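"The buttons were in the jam jars"

When Gertraud Hofstetter opened the door of her repair shop in Odby, she asked me first to wipe my boots and second whether I had brought something torn. I had, in fact. It was my winter coat, with the lining open from the armpit to the pocket. She took it from me before I could sit down, and so the most part of our talk was made over her sewing.

She came to this town from a village in the Austrian mountains when she was 26 years old. Her first job was in the alterations room of Thaler, the department store on the main street, which older readers will remember.

"There were four women and one window," she says. "In November we sewed hems with our gloves on, the ones without fingers. The manager said the heating will come. It came when I had already left."

She stayed at Thaler for 17 years. When the store closed its alterations room, she bought one of the machines and carried it home with her neighbour in a wheelbarrow. 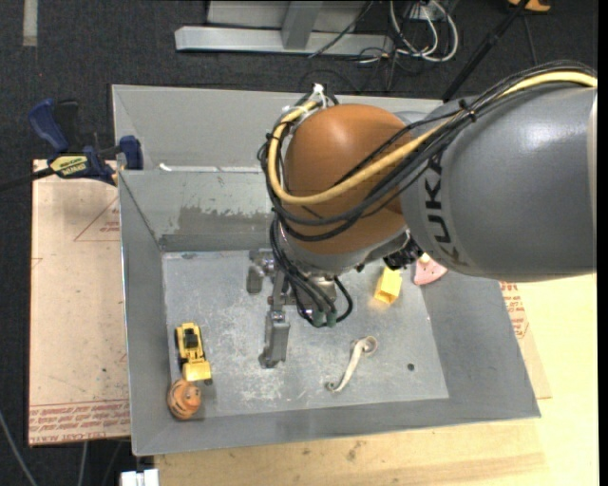
Words by the Odby neighbourhood newsletter
Posted 9 March 2021 in People

The shop itself is narrow and has a good smell of steam and wool. On the shelf behind the counter stand the jam jars with buttons, sorted by colour. I asked if customers still bring their own.

"My mother kept buttons like that, and her mother. When a shirt was finished, you cut off the buttons and it became a cloth for the floor. Now people bring me a shirt with one button missing and they ask if it is worth it. I tell them, do you like the shirt? Then it is worth it."

She keeps a notebook in which every job is written by hand. Last year she filled 233 lines, fewer than in the year before, when it was 374. The weddings were cancelled, she explains, and with them went the dresses, the suits and the trousers of the uncles. What came instead were curtains, cushions and very many zippers.

"A zipper is not a nice work," says Gertraud. "You must open everything that another person has closed. But the customer sees only the zipper, so he thinks it is ten minutes."

I wanted to know whether she would teach the trade to somebody younger. She bit off the thread before she answered.

"I had a girl from the college for one winter. She was quick, quicker than me with the overlocker. She has now her own table at the market in Pedevora, and she phones me about velvet. Everybody phones about velvet."

And what does she tell them?

"To pin inside the seam, never outside. To press from the back, with a towel under. And to not drink coffee near it."

My coat was ready before my tea was cold. The new stitches are a little smaller than the old ones. She asked eight dollars for it and wrote me in the notebook, under a pair of grey trousers.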